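Lernen aus Demonstration, Teil 3: Vormachen per Hand und per Fernsteuerung
Skript zur Übung, Stand 15. Juli 2021
Übungsleitung: Ruby-Lee Tautahi

Noch nicht korrekturgelesen, Fehler bitte melden. Formeln stehen in Teil 2, hier nur Praxis.

1. Zwei Wege

Kinästhetisch: Arm in Schwerkraftkompensation, Mensch führt ihn direkt am Handgelenk. Vorteil: man spürt Kontakt sofort, Gelenkgrenzen auch. Nachteil: die eigene Hand ist in den Kamerabildern, und zweiarmig wird es mühsam. In Simulation geht das natürlich garnicht.

Teleoperation: Eingabegerät (Controller, SpaceMouse, Leader-Arm), der Roboter folgt. Bilder bleiben sauber. Dafür fehlt das Kraftgefühl, und man bewegt sich am Anfang viel zu langsam. Lange Pausen in den Daten = Policy lernt stehenbleiben. Siehe 4.

Wir machen in der Übung nur Teleoperation, in der simulierten Küche. Szene "Clirkberg", Aufzeichnung läuft über Andov. Zugangsdaten wie letztes Mal.

2. Ablauf einer Episode

Zurücksetzen, kurz warten bis die Physik ruhig ist, dann erst Aufnahme starten. Anfahren von oben oder schräg, Greifer öffnen bevor man nah dran ist. Greifen, anheben, über das Ziel, ablegen, zurückziehen. Zurückziehen gehört dazu! Wird ständig vergessen, und dann hört die Policy nach dem Ablegen mitten im Kontakt auf.

Im Spülbereich besonders auf die Armatur achten. Ellbogen eher hoch, Handgelenk nicht verdrehen, sonst läuft man in die Grenze und die inverse Kinematik springt.
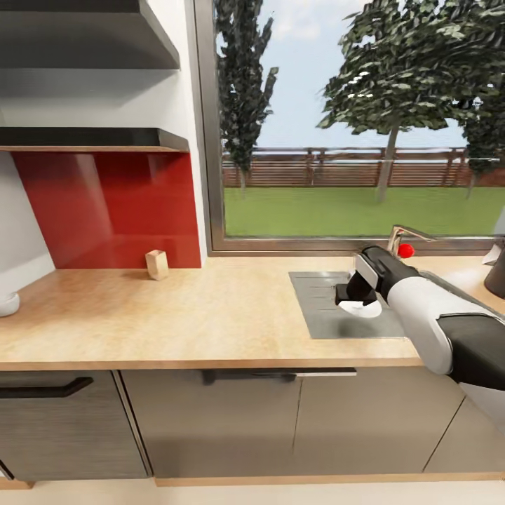

Flache Teile sind schwerer als sie aussehen. Wenn die Finger zu steil kommen, schiebt man das Objekt nur vor sich her. Am Rand fassen, Griff schließen, eine halbe Sekunde halten, dann heben. Wer abrutscht: Episode nicht abbrechen, sondern nachgreifen und zu Ende fahren. Solche Korrekturen sind wertvoll (Stichwort Verteilungsverschiebung, Teil 2), müssen aber als "mit Korrektur" markiert werden.

3. Welche Kamera wofür

Außenansicht: Lage der Objekte, Weg des Arms, Kollisionen. Zum Steuern auf den ersten Metern völlig ausreichend. Na ja, Zentimetern.

Handgelenkkamera: alles was kurz vor und beim Kontakt passiert. Hier sieht man den Fingerabstand, die Außenansicht verdeckt ihn oft. Nachteil: sehr kleiner Ausschnitt, die Orientierung geht schnell verloren. Bei bedruckten Objekten kommt dazu, dass der Aufdruck das halbe Bild füllt und das Netz sich womöglich das Muster merkt und nicht die Form. Gegenmittel: Texturen variieren, Farben verrauschen.

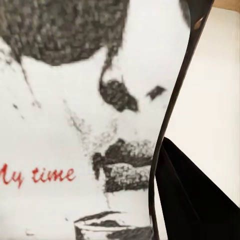

Abb. 2: Nahansicht, bedruckte Fläche mit gezeichnetem Gesicht und rotem Schriftzug. Vom Umfeld kaum etwas zu erkennen.

Aufgabe 3a: Trainieren Sie einmal nur mit Außenansicht, einmal mit beiden. Datensatz Robichaud, 381 Episoden, Aufteilung liegt bei. Erfolgsrate getrennt nach Greifen und Ablegen angeben, nicht nur gesamt.

Aufgabe 3b: Gleiches Training, aber mit den Texturvarianten. Was ändert sich beim Greifen? Zwei, drei Sätze reichen.

4. Daten aufräumen

Vor dem Training immer durchsehen. Ja, alle. Im Satz Gresoncombe waren von 755 Episoden nach dem Filtern noch 500 übrig, fast 229 der aussortierten hatten schlicht zu lange Standzeiten am Anfang oder Ende. Das lässt sich beim nächsten mal durch Zuschneiden retten.

Prüfen:
- Zeitstempel Bild und Gelenkwinkel, Versatz?
- Greiferzustand: Sollwert UND Istwert gespeichert?
- Stillstand länger als zwei Sekunden
- Sprünge in den Gelenkwinkeln
- Handgelenkbild: sind Finger drin, stimmt der Blickwinkel

Zum letzten Punkt. Der Kameraversatz steht in der Konfiguration und wird beim Laden einer älteren Szene gern überschrieben. Dann sitzt die Kamera ein Stück anders und keiner merkt es, bis die Policy danebengreift.
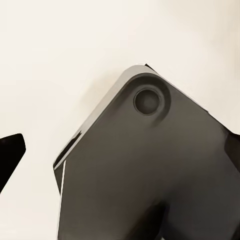
Auch Bilder ohne Objekt drinbehalten. Anfahrt und Rückzug bestehen zum Teil aus solchen Ansichten, die Policy muss damit umgehen können. Nur komplett leere oder schwarze Bilder raus, das sind Renderfehler.

Noch zum Greiferzustand: Nur der Istwert reicht nicht. Beim Halten eines Objekts bleibt der Istwert bei der Objektbreite stehen, der Sollwert liegt darunter. Wer den Istwert als Aktion lernt, bekommt eine Policy, die ohne Druck zufasst und alles fallen lässt. Hatten wir letztes Jahr bei drei Gruppen.

5. Abgabe

Pro Gruppe: eigene Episoden (mindestens 20, davon fünf mit Korrektur), Trainingskonfiguration, Kurzbericht max. zwei Seiten. Bitte keine Videos in den Bericht packen, Link genügt. Wer nicht mit der SpaceMouse klarkommt, nimmt die Tastatur, dann aber die Schrittweite runtersetzen.

Fragen zur Aufzeichnung ins Forum, nicht per Mail.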